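Kurnstead Wall Cabinet, 300 mm: Long-Term Review

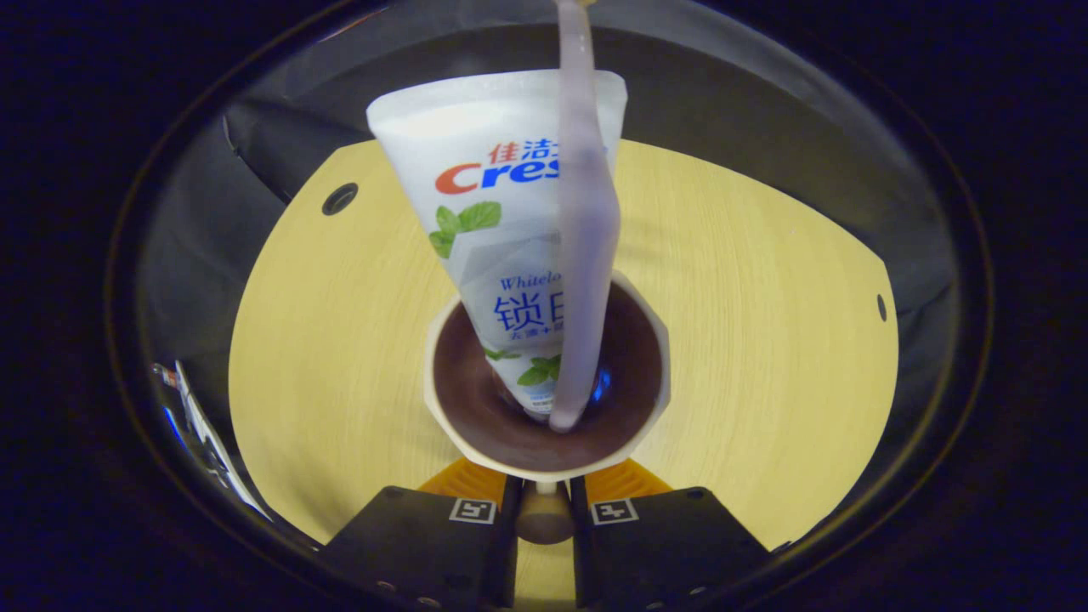

The Kurnstead is a recessed bathroom cabinet made to fit between wall studs. It replaces the older surface-mount model from the same firm, which I removed after the hinge plate pulled out of its backing. I installed the new one in a small second bathroom and used it daily before writing this. Price paid was $689 with the mirrored door, hinge kit and trim ring. The interior light is a separate purchase and I did not buy it.

What is in the carton

The body comes assembled. The door is packed separately with foam corners, and mine had no chips. Hardware is in one bag with no labels on the screws, and two of the screw types differ only in length. Sort them before starting. The longer ones go through the body into the studs. Using them on the hinge side will put the points into the door pocket.

The manual is a folded sheet with drawings and no text. The drawing for the rough opening shows the dimension to the outside of the flange, where most installers would expect the body. Anyone who cuts to that number will end up with a hole the trim ring does not cover. I measured the body with a tape and cut to that, plus a little clearance on each side.

Installation

The body is 300 mm wide. It slid into my stud bay with room for shims on both sides. Older houses with irregular framing may need a stud trimmed or a header added, and an exterior wall is a poor choice in a cold climate, as the cabinet takes up the space where insulation would go. Check for vent pipes and cable before cutting. I had a cable to move, and that took longer than the rest of the work.

Shimming matters more than the manual suggests. The body is thin steel and will follow the screws out of square if they are tightened against a gap. The first time through, I had a visible taper between the door and the trim ring. I backed the screws off, put shims at top and bottom of each stud, and retightened in small steps while checking the diagonals. The taper went away.

The trim ring snaps on over spring clips. It holds well and has to be pried off from the lower edge, where there is a small notch. Painters should mask it or take it off.

Door and hinges

The door is the best part of the product. It hangs on three hinges, each adjustable in three directions, and the adjustments hold. I set it once after installation and touched it up once when the weather turned humid and the wall moved. The soft-close damper is in the middle hinge only. It works at normal speed, but a hard push overruns it and the door meets the frame with a click.

Mirror quality is good. I see no distortion at normal standing distance and no waviness near the edges. The edge seal shows no darkening so far, although that problem tends to take years to appear and I would not draw any conclusion from it yet. The back of the door is mirrored as well, which is useful with the door open at an angle for checking the back of a haircut.

Reach is limited by the opening angle. The door stops a little past square, and in a corner installation that will block part of the shelf on the hinge side.

Shelves

Three glass shelves are included. They rest on metal pins with clear sleeves, and the pin holes are spaced closely enough to suit most bottles. The sleeves are loose. Two of mine came off with the pin when I moved a shelf, and one dropped behind the body through the cable knockout. Tape over the knockout if you are not using it.

Usable depth is the main limit. Standard medicine bottles, deodorant and a shaving cream can fit without trouble. An electric toothbrush on its charger does not, at least not mine, and neither does a cup with toothpaste and brushes standing in it unless the cup is narrow. I keep those on the sink ledge and have stopped trying to find room for them. If clearing the ledge is the whole reason for buying a cabinet, measure the cup first.

There is no lip on the shelves. Small items such as tweezers and nail clippers slide forward when the door is opened quickly. A shallow tray fixes this.

Finish and cleaning

The interior is white powder coat. It wipes clean with a damp cloth and has not stained. The lower inside corner collects water if wet bottles are put away, and I found a faint line of rust on a screw head there. The screw was replaced with stainless. The supplied screws are plated, and at this price they should be better.

Comparison

I looked at the Plira and the Brurnico before buying. The Plira is deeper and would have taken the toothbrush, but it needs a deeper wall or a projecting frame. The Brurnico has a nicer trim ring and a door on two hinges that sagged on the display unit.

Verdict

Recommended for a standard interior wall, with stainless screws bought in advance and the opening cut to the measured body. Not recommended for tall chargers or corner walls.

Reviewed by Vaughn Kowalczyk, September 2024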